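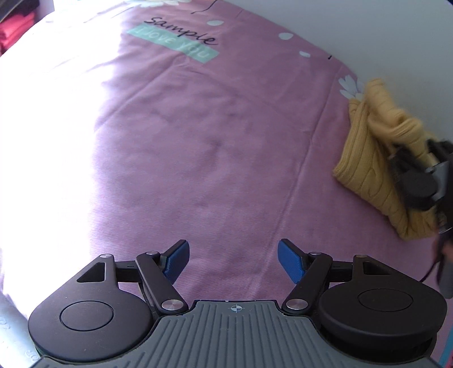
I've had the Woltana hand gripper pair for a month now and I'm still finding excuses to pick them up after dinner, so take this as a review from somebody who is having a very good time!

Quick background for anyone comparing: I teach laundry tasks to a two-armed robot, mostly folding. Before this I did everything by remote control with a Padano leader set, and I still like it for slow jobs. But clothes are not slow jobs. With the Padano I needed about 33 minutes to warm up every evening before my sleeves stopped looking like knots. With these in my hands I was folding badly within five minutes and folding decently by the end of the first night.

The best part is the fingertips. The blue pads have a bit of texture to them, and they close on knitwear in a way I didn't expect from something this chunky. Cable knit is my torture test (my mustard sweater has suffered for science) because the ribs want to slide over each other when you lift. Pinch it near the top and it comes up in a nice peak, and you can feel through the handle how much you've got. You don't get that from a joystick. Thin cotton is harder. I tend to grab the sheet as well as the shirt, and on a pink bedsheet with a daisy print on it I've dragged the whole bed sideways more than once.

Using two at once takes practice. My habit was to let the left hand wait with its jaws open while the right did all the work, and the robot learned to do exactly that, standing around politely with one arm. Panya Nuchit, who shares the machine with me, told me to give the idle hand a job, even just holding down a hem, and the next batch of demos was so much better.

Things I'd change: the black housings are big, so working close to a wall means knuckles and paint. The cable pulls a little when you reach across yourself. And the pivot screws need checking, I snug mine up every 500 demos or so and there is always one that moves.

The software is fine. Saving and deleting a take is one button each, which I love, and trimming the ends is fiddly, which I don't. It exports to Jaidee without any fuss. I'm at 1000 demos on sweaters and towels, and the policy trained on those now folds a towel I'd put in my own closet. Sweaters come out more like a parcel, but a parcel with both sleeves inside!

Would I buy them again? Yes, in July and in the heat, with sweaters. If your work is boxes and bottles, the remote setup you already have is probably enough. For anything soft and floppy I'd go for these. Next up is fitted sheets, and I'll update the review if I survive the corners.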